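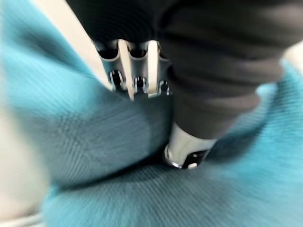 Subject: Re: wallpaper in the rental hallway, paste or peel and stick??

Hi all,

Sorry for the slow answer, been on the road. Several of you wrote me off list so I'm putting it all here and then I don't have to type it five times.

Dirceu Meireles wrote:

> We have a long hallway, north side, gets no sun. Walls are old plaster
> with at least one coat of something shiny on top. Landlord says any paper
> is fine so long as it comes off when we go. I was looking at the Rotel
> botanical in the dark green but my wife thinks it will make the place
> a tunnel. Has anyone put peel and stick over gloss? And does it
> actualy come off clean after a year or two? Budget is 600 all in,
> including tools, we own nothing but a tape measure.

OK. Gloss first. Peel and stick over gloss goes up great and you feel like a genius. Then the top edge starts to let go. Mine was Anora, the heavier one with the linen texture, in a back bedroom, and by October I was up the ladder every couple weeks pressing it back with my thumb. Scuff sanding fixes most of that. Fine grit, light hand, you only want the shine gone. Then wipe it down, then wipe it again with clean water, then leave it alone overnight. I skipped the second wipe and there was dust under the whole first panel.

Does it come off clean – depends what's under it. Over well stuck paint, yes, mostly. Over old plaster with a bad paint job, it brings the paint along. Do a test patch behind a door, leave it up a few weeks, and pull it slow and low, back against itself. If you get flakes stop right there and go with paste the wall over a proper primer.

Which is what I'd do anyway in a hallway. Non-woven, paste the wall. It hangs dry, you can slide it, and when you leave you pull a bottom corner and it comes away in strips. Thiele has a whole range of it, and the plain ones are cheap. I hung 17 drops of the Thiele stripe in my sister's stairwell and only wrecked one (cut it upside down, my own fault).

Math for Dirceu, using the sizes he sent me: he needs 232 square feet covered after taking out the doors. Rolls I've been buying cover around 26 usable each once you lose some to the pattern match. So nine rolls, and buy ten. Same batch number on every one of them!! Check it at the counter. Mine were off by one batch and you can see it from the kitchen every morning, drives me nuts.

Tools, bare minimum: plumb line or a level you trust, smoothing brush, seam roller, wide putty knife, snap blades and a LOT of them. New blade every couple of cuts. A dull one drags and rips and then you're swearing at the paper.

On the tunnel thing. She has a point, sorry. Dark green both sides in a narrow hall with no sun is a lot. What we did was dark on the bottom up to chair rail height and a chalky off white above, with a skinny strip of molding to hide the join. Or paper just the end wall and paint the long ones. Cheaper too, obviously, you'd be down to two or three rolls and could get the good stuff.

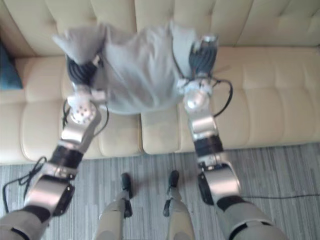 Clavora wrote back to me on the end wall idea and said watch out for the corners, old plaster corners are never square and a big leaf pattern will show you exactly how far off they are. She'd start from the center of the end wall with the plumb line, work out both ways, and wrap a half inch around each side before trimming. And if the long walls are getting painted, paint first, paper last.

I agree with that, paint first. I did it the other way once, spent an evening dabbing latex off a brand new seam.

One more, lighting. Hallways get judged by the one sad bulb in the ceiling. Tape a full width sample up and look at it at night with the light on before ordering. The Rotel green went nearly black under my warm bulb and looked fine under a brighter one. Samples are a couple bucks, get two and put them side by side at eye level.

Rotel also has the same leaf on a pale ground btw, might keep everybody happy. Don't remember the name of it. It's near the back of the book.

Still need somebody to tell me about papering behind a radiator without taking it off the wall. I've been tucking it down a foot or so and painting the rest to match and it looks ok if you don't crouch. There's got to be a better way, long skinny roller maybe? If you've done it write to the list please and not just to me, my inbox is a mess.

Will post the paste brands tommorow when I'm back near the garage.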